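January 17, 2025

Drying socks, Karance batch. Washed at 400 rpm on the short cycle with 70 ml of the Kanaan liquid. Sorted by knit first, then on to the rack. The red ribbed one with the purple heel and toe went up by the cuff.

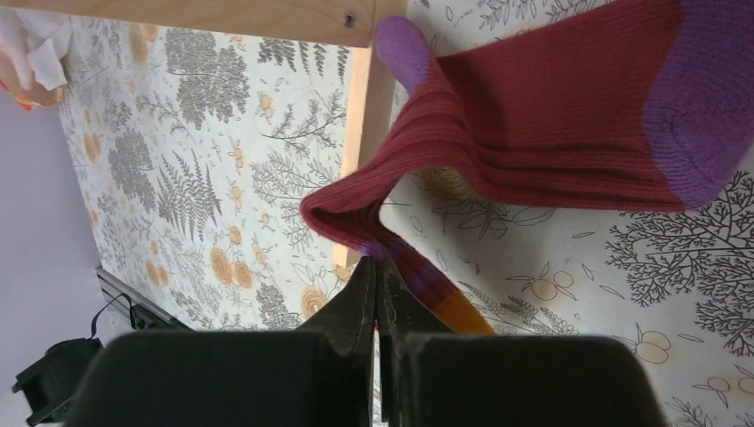 Does it matter which end is pegged? The toe is better for ribbed knits, as a peg on the cuff leaves a dent in the elastic – I'll switch over for the next batch.

The white plastic rack has its own pegs hanging from the rails, so there is no peg bag to fetch. The brown and cream stripes are up on it.
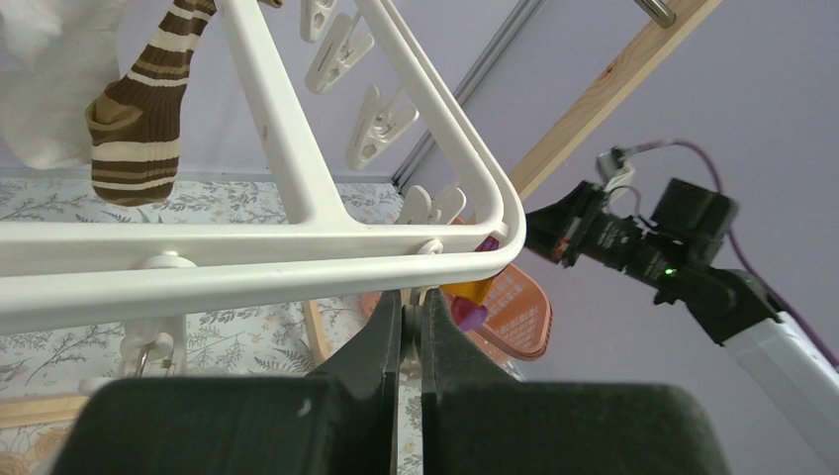
Word back from the next bench was that the pegs on the corner grip too hard for anything thin, and that the Puma sports socks should go over the rail with no peg at all. Fair point. Tried it with one pair and they stayed put.

Pink basket goes on the floor under the rack for whatever drops. Light blue one is for the other bench, please don't mix them.
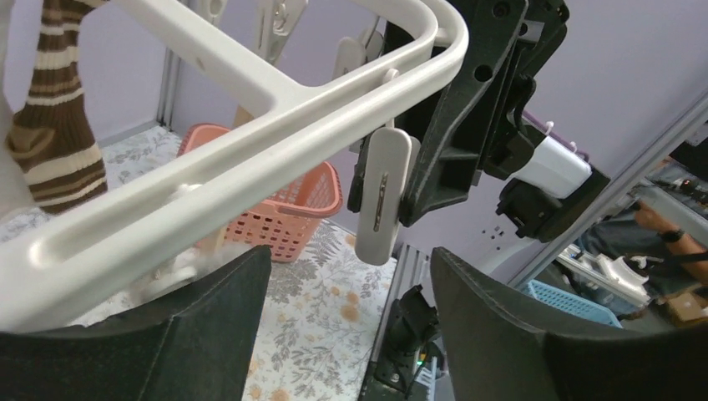
*Photo: workshop notebook, Berkel room*

To do before February: order spare pegs, weigh the stripes again when dry, find the lost half of the grey pair.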